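Ticket 2043 – Vorführplatz Tag der offenen Tür, rechte Hand greift verzögert
Status: gelöst, ein Punkt offen
Standort: Werkell, Halle Brerkby
Priorität: hoch (Termin Samstag)
Bearbeitung: Otis Mbeki

Meldung

Beim Probelauf für den Tag der offenen Tür reagiert die rechte Hand am Flaschenplatz nach einiger Zeit verzögert. Die linke läuft sauber. Der Operator schließt den Handschuh, und die Finger kommen spürbar später nach, bei längeren Durchgängen bleibt der Daumen auch mal kurz stehen. Keine Fehlermeldung in der Bedienoberfläche, kein Not-Halt. Nach einem Neustart ist alles wieder gut, dann fängt es von vorne an. Am Samstag erwarten wir mehr als 500 Besucher, es wäre also schön, wenn wir das bis dahin wegbekommen!

Verlauf

Eintrag 1, 8:40 Uhr
Neustart der Steuerung, danach Leerlauf ohne Flaschen. Hand öffnen, schließen, Daumen einzeln, alles flott. Verzögerung nicht reproduzierbar. Mit Flasche in der Hand kommt sie wieder, allerdings erst nach ein paar Minuten. Verdacht zunächst: Greifkraft zu hoch eingestellt, Motoren gehen in die Begrenzung.

Eintrag 2, 9:25 Uhr
Greifkraft rechts von Stufe 9 auf Stufe 4 gesetzt. Die Flaschen halten trotzdem prima, das reicht also völlig. Am Zeitverhalten ändert sich leider nichts. Stufe 4 bleibt aber drin, die Flaschen werden nicht mehr so gequetscht und der Griff sieht für Zuschauer viel natürlicher aus.

Eintrag 3, 10:10 Uhr
Rückruf von Schumacher (Lieferant der Hände). Sie bitten um das Protokoll der Busauslastung während eines kompletten Durchgangs. Mitgeschnitten und hochgeladen. Beim Mitschneiden sind mir auf der rechten Seite Wiederholungen aufgefallen, links keine einzige. Das riecht nach Kabel oder Stecker und weniger nach Software.

Eintrag 4, 11:30 Uhr
Testaufbau mit den gelben Flaschen auf der grünen Matte, jeweils eine Flasche aufnehmen, drehen, wieder ablegen. Flaschen werden zwischen den Durchgängen von Hand neu hingelegt.
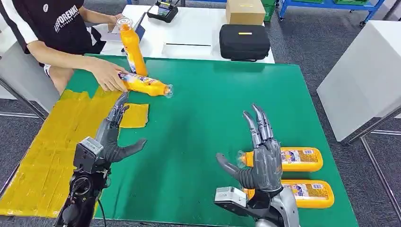
Warum tritt die Verzögerung nur auf der rechten Seite auf?
Das Datenkabel der rechten Hand war am Ellbogen zu stramm verlegt, beim Drehen des Unterarms zog es am Stecker, und die Steuerung musste verlorene Pakete neu anfordern.

Eintrag 5, 12:15 Uhr
Stecker rechts abgezogen, Kontakte geprüft, wieder gesteckt. Kabelbinder am Ellbogen gelöst und eine Handbreit Reserve gegeben. Danach Durchgang mit voller Unterarmdrehung in beide Richtungen: keine Wiederholungen mehr im Protokoll. Sehr schönes Ergebnis, die Hand folgt jetzt so direkt, dass man beim Zuschauen vergisst, dass da noch jemand mit Handschuh steuert.

Eintrag 6, 14:50 Uhr
Dauertest über die Mittagszeit ohne Auffälligkeit. Rückmeldung Schumacher: Protokoll passt zu einem Wackelkontakt, die Firmware muss nicht getauscht werden. Neues Kabel mit längerer Zugentlastung kommt im Juli mit der nächsten Lieferung, bis dahin bleibt das alte drin.

Eintrag 7, 15:30 Uhr
Generalprobe mit den Kollegen von Jatier, die am Samstag den Nachbarstand machen. Zwei von ihnen durften selbst steuern und hatten nach kurzer Zeit den Dreh raus, einer wollte den Handschuh gar nicht mehr hergeben. Genau so soll das laufen! Eine Flasche ist beim Übergeben weggerollt, das lag an der Ablage und hat mit der Hand nichts zu tun.

Hinweise für Samstag

Steuerung bitte vor Einlass starten und die Hände einmal komplett öffnen und schließen lassen. Greifkraft auf beiden Seiten Stufe 4. Wer Flaschen nachlegt, sagt dem Operator vorher Bescheid und wartet, bis beide Hände stillstehen. Besucher greifen nicht selbst auf den Tisch, auch wenn sie sehr nett fragen – Kinder dürfen gern an den Handschuh, solange jemand vom Team daneben steht.

Falls die Verzögerung doch wiederkommt: Vorführung kurz anhalten, Kabel am rechten Ellbogen ansehen, Sitz des Steckers prüfen. Erst danach neu starten, sonst ist das Protokoll weg und wir suchen wieder von vorne. Uhrzeit hier im Ticket eintragen.

Offen

Kabeltausch rechts nach Eintreffen der Lieferung. Links bei der Gelegenheit gleich mit prüfen, dort ist die Verlegung am Ellbogen zwar lockerer, aber die Reserve ist auch nicht üppig. Ticket bleibt bis dahin auf Wiedervorlage bei mir.

O. Mbeki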